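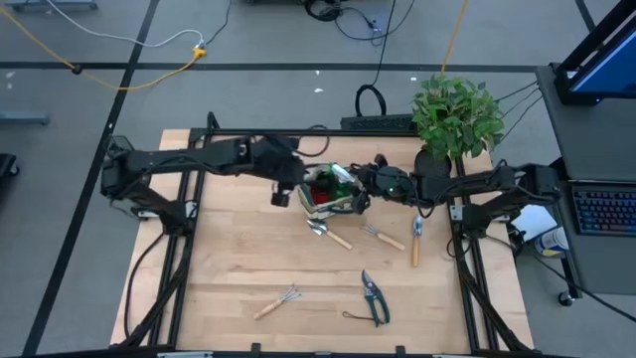

Rotix Tarwood 1:64 Garage Set Review: Nice Doors, Shame About the Ramp

By Madhu Bajpai
14 January 2021

I've been burned by diecast display garages before, so when Rotix started pushing the Tarwood in December I let the first wave go by. Then the forum posts got so glowing that I caved and ordered one with my own money.

The pitch is simple. You get a two-story garage with 8 bays, a working lift and a ramp, all sized for 1:64 cars. Rotix says it fits "any" car in that scale. It doesn't. My regular mainline castings slide in fine, but anything with a tall rear wing scrapes the door on the lower level, and two of my vans won't go in at all.

Assembly took me most of an evening. The instruction sheet skips from the back wall straight to the roof, and the lift parts aren't labeled. I put the pulley in backward the first time and had to pry the side panel off again, which left a mark I can still see.

The doors are the best part. They roll up smoothly and stay where you leave them, and I've paid more for garages that couldn't manage that. The lift is okay with one light car on it. Put a heavier metal-base casting on there and it sags on one side.

Then there's the ramp. It's so steep at the bottom that low cars hang up on the lip, and a lowered Kanaujia resin coupe lost a sliver of paint from its front bumper on the way up. I know most people will just place cars by hand — I do too now — but don't sell me a ramp if I can't use it.

The listing had 173 reviews when I bought mine, nearly all five stars. I read a good number of them, and a lot were posted the week it arrived. I'd like to hear from the same people after a few months of rolling those doors up and down.

For plain storage, the older Pillow case holds more cars and keeps the dust out, and it has no moving parts to fuss with. The Tarwood looks better on a shelf. If you find it on sale and your collection is mostly stock-height cars, go ahead. At full price I'd pass.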